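Gallery: the Jollcombe teardown cell, August visit

Zekham sells the Jollcombe as a service. You don't buy the robot, you pay per machine taken apart, and the brochure says old office computers come out the other end as sorted parts. I run a small refurbishing shop and I've heard this pitch before from other people with other arms. So I asked to look at the work up close before talking about money.

The quote was $1,434 a month for up to 100 machines, with a setup fee on top that the sales page leaves out. Extra case models are billed separately. Ask about that early, it took me three emails to get an answer.

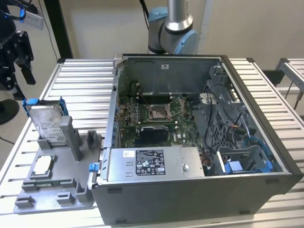
My first question was what happens when the machine on the bench isn't the one the cell was set up for. Zekham's answer is that each model gets its own "recipe" and its own parts tray, printed to fit. Fine, but my Monday pallet might have 18 different models on it, half of them with a screw missing or a bracket bent by whoever had it before me. The recipe list I was sent has 6 models. Six! More are "in progress," and I'd want that in writing with a date next to it.

The tray itself I have less trouble with. Any bench where a processor has its own pocket is ahead of the cardboard box method, and I say that as someone who has used the cardboard box method for years. I do wonder who pays for a new tray when one cracks. The contract calls them "consumables," and you can guess which side of the table that lands on.

Drives are the part I care about most. They have to come out whole and be matched to a serial number, or my customers won't sign off. Dell's blue carriers are about as friendly as this job gets, so I'd call it the easy end of the test.

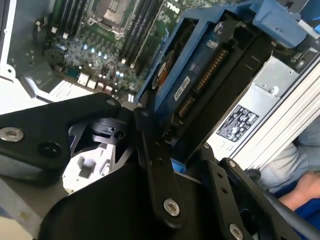
Gripper and drive carrier at close range, power supply to the right.

What I'd still like to see before signing: a full shift on mixed stock, a count of how often a person has to step in, and the same job on a case with plain screwed-in drives. The Drillulow package from Tsao costs more per month but includes new models in the price, and I'm waiting on their demo. Until then my screwdrivers stay where they are.

Prices are what I was quoted for one bench. Yours may differ.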